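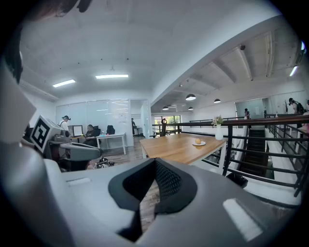 The main office, lights on.

Turn Your Graphics Card Down
by Ruben Verbeke

I have a new favourite hobby and it costs nothing. I take perfectly good graphics cards, cards that left the factory set to run flat out, and I slow them down. Just a little! A nudge of one slider, a quarter of an hour of testing, and what comes back is a quieter, cooler machine that plays every game I own in a way I can't tell apart from before. I think everyone with a big card should try it this weekend, and I think the people who make the cards should be doing it for us.

I've been saying this to anyone who'll stand still for long enough, and Oranuch Phuthong, who edits these pages, finally told me to write it down and leave her alone.
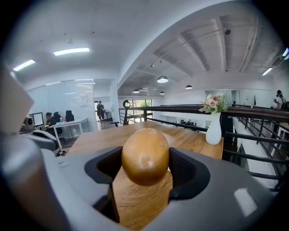 Rimia, 2022-02-05

The card that started it was a Valix Akanda. Lovely thing, three fans, weighs as much as a small dog. Out of the box mine pulled 331 watts in our usual test loop and the hottest spot on the chip sat at 87 degrees, with the fans making a noise I can only compare to a hand dryer in the next room. It scored 2929 points in Skikerano, the benchmark we all use on this site, and I was very pleased with that for an evening or so.

Then I wanted to watch a film with the machine still rendering in the corner, and I couldn't hear the film. So I pulled the power slider down a notch. Then another. I kept expecting the score to fall off a cliff and it kept not doing that. It dribbled down by a few points at a time, and meanwhile the fans got softer and softer until the loudest thing in the case was an old hard drive I'd forgotten I had (it's gone now, poor thing, I couldn't stand it once I could hear it).

If you've never looked at why this works, it's a treat. A chip needs more voltage to run at a higher speed, and power goes up with the square of the voltage as well as with the speed itself. So the last few steps on the clock cost a fortune. The maker pays that price on your behalf, with your electricity, so that the bar on somebody's chart is a tiny bit longer than the bar next to it. Walk back down those last few steps and you give up hardly any speed and get a great heap of watts back.

Jahangir Siddiqui, who knows far more about voltage curves than I do, wrote to tell me the slider is the lazy way. He's right. You can open the curve editor, pick a point, flatten everything to the right of it and end up with a card that is both cooler and a shade faster than it was on the slider alone. I've done it on two cards and enjoyed myself enormously. But it can crash if you're greedy, every chip is different, and you have to be the sort of person who likes spending a Sunday on this. The slider can't really go wrong. If all you ever do is the slider, you've had most of the fun.

Frame caps are the other half of it, and I wish more people would treat them as a normal setting. Half the games I play are slow ones, with trains or farms in them, and the card was happily drawing hundreds of frames a second of a cow standing in a field. I cap those at 60 and the fans stop altogether. They stop! The first time it happened I opened the side panel to check that something hadn't come unplugged.

Now, the case against. Ignacio Pennington put it to me fairly sharply in the comments last July: he paid for all of the card, so he wants all of the card. I do understand that. If you're chasing very high frame rates at a competitive shooter, or you've got your name on a leaderboard, leave the slider where it is and have a wonderful time. I love a silly overclock as much as anybody, and I'd be sad to see them go. What I don't accept is that the silly overclock should be the state every card is sold in, to people who've never opened the driver panel and who think that a gaming PC simply sounds like that.

There's a fix and it's an easy one. Plenty of cards already carry a little switch on the top edge with two sets of firmware behind it. On most of the ones I've handled, the difference between the two positions is so small you'd need a meter to spot it. Make the quiet position properly quiet. Cut the power limit hard, let the fans rest, print both scores on the box, and ship the card with the switch in that position. Anyone who wants the rest can flick it across with a fingernail.

And reviewers, me included, need to stop testing at one setting only. I'm going to run every card twice from now on, stock and turned down, with the power reading beside each score in the same size of type. It's more work and I'm looking forward to it, which probably tells you what sort of person I am.

Brândușa Matei has already asked me to do the same with processors. I've got the first one on the bench and the power limit is going down tonight. If you've tried this on your own card, please send me your before and after numbers, with the model and the fan speeds if you've got them. Small cards too. I'd especially like to hear from anyone with a tiny case, where every watt you take out is one you don't have to blow past your knees.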